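Veronora puts two-armed cells on its candy bag line, and our packers are moving with the work

WERACH, December. I run packing at Veronora, so they asked me to write this one myself, and I said yes as long as I could write it the way I talk. The news is that we've started using robot arms from Nidirow in our mixed candy room. We have 3 cells going now, each with a pair of arms working over a tray, and the arms are learning the job that has made more wrists sore in this building than any other: handling small candy in small, slippery bags. 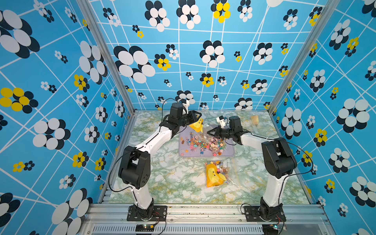
Photo: Veronora / Nidirow. Free for editorial use with credit.

If you've never worked with a clear plastic bag all day, let me tell you, it's a pain. One hand has to keep the thing open while the other one does everything else, and the plastic wants to cling to itself the whole time. Add lollipops, with their sticks pointing every which way, and you've got a job that looks like nothing and wears you out by lunch. We have 83 people across packing, and every single one of them has done a stretch at the bag tables. I did four years of it myself (and I still stretch my thumbs in the car!).

So when Nidirow came to us, I had one question, and it was the same one everybody on the floor had. Who's going home? The answer is that no one in packing is losing a job over this. It's in writing, it's posted by the time clock, and it covers temps who were on the schedule when the cells went in. What changes is what people do with their shift.
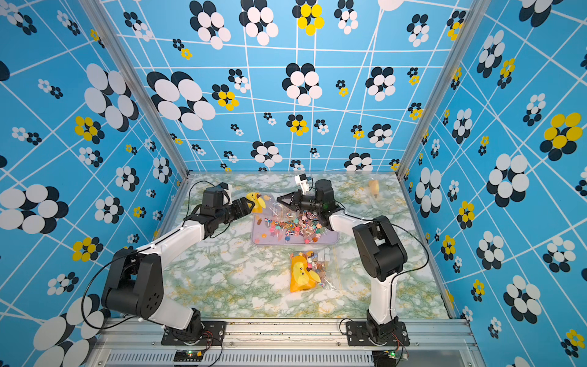
The biggest change is rotation. Bag tables used to be a full shift. Now a turn there is 30 minutes, and then you swap to cell watch, labels or the sorting bench. Cell watch is a new job and it pays a grade higher. You keep an eye on a pair of arms, you step in when a bag gets away from them, and you write down what went wrong so the Nidirow folks can work on it. I figured the younger packers would grab those spots first, and I was dead wrong, the first sign-ups were mostly people who've been here longer than me.

Everyone on cell watch gets paid training on the clock, and we've put in 216 hours of it so far. Some of that is safety stuff, like how to stop a cell and when it's OK to reach in. A lot of it is just talking about candy. The people who built the arms know motors and software inside out, but they didn't know that a gummy and a hard candy need to be picked up differently, or that a header card creases if you grab it by the corner. Our packers told them, at length!
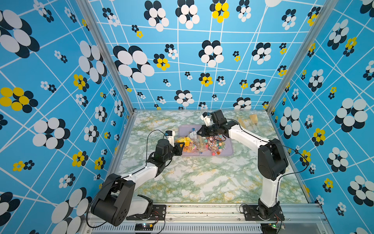 I don't want to oversell this. The arms are slower than a good packer, and on a mixed tray they're a lot slower. They need help more often than I'd like. We're keeping all the hand tables open through the busy season, and the cells take what they can take. We'll look at the pace again in spring with the people who work beside them, and if the floor says a cell belongs somewhere else, we'll move it.

There were grumbles, and there still are. A few folks miss having the same table and the same neighbor all day, and I get it. We've changed the schedule so you can ask to rotate with a partner, and most of the night crew has done just that. 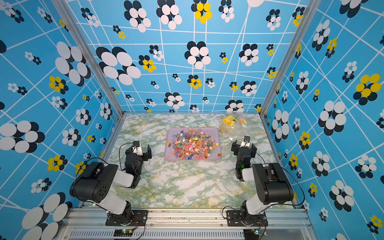 Naveed Awan told me he'd come in ready to hate the cells and still thinks they need a louder stop signal, but that his hands don't ache when he gets home, and he wants the shorter turns kept no matter what happens with the arms.

The louder signal is on order, and so are the shorter turns, for good. Next up is our Longo building, where the same rotation starts before any arms arrive, so people there can get used to it and tell us what we missed.

Reporters who'd like to visit the Werach floor can contact the Veronora press desk. Mornings are best. Please wear closed shoes, and leave your own snacks in the car.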